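Zero

The left arm had drifted again. Harpreet Lapointe read the number off the log, wrote it on the back of a parts envelope, and went to get the hex keys.

The drift was small and came from the elbow. At power-up the arm believed its elbow to be where the elbow had been at shutdown, and each morning the belief was a little more wrong. Chantal Marchand had re-zeroed it twice in June. Her entries in the maintenance book were one line each and gave the same value both times, which Harpreet did not like.

She cut power to the left side only. She held the upper link with one hand while the brakes let go, lowered it to the rest block, and put the pin in. Then she opened the elbow cover. Four screws, one of them already marked by somebody's wrong key.

The encoder coupling was a split collar made by Petrenko. The clamp screw turned under almost no effort. She backed it out, cleaned the thread, put one drop of blue compound on it, and set it to the torque on the Irkis sheet. The sheet said to wait 59 minutes before motion. She had never met anyone who knew where the 59 came from. She waited it out at the bench, eating an apple and reading Chantal's two lines.

At ten past four she closed the cover, pulled the pin, and brought the power back. She ran the zero routine, saved the offset, cycled the power, and read it again. Same value. She cycled it 8 times. Same value. After that she let both arms run the clothes job at a quarter speed and stood with her hand near the stop.
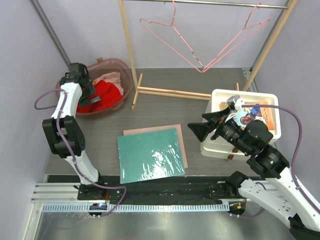
Quentin Brunet wrote back before she had her coat on, wanting to know why the collar had not been replaced. The interval was 4000 hours, he wrote, and by his count the left elbow was past it.

Harpreet checked. The counter had been reset at around 2000 when the controller was changed, and the old hours had never been carried over. Quentin's count was right. She added the missing hours by hand, initialed the change, and ordered two collars from Emwood, one for each arm.

Under Chantal's second entry she wrote: clamp screw loose, retorqued, collar on order, check offset daily until fitted. It took three lines. She hung the keys back on the board and left the log running.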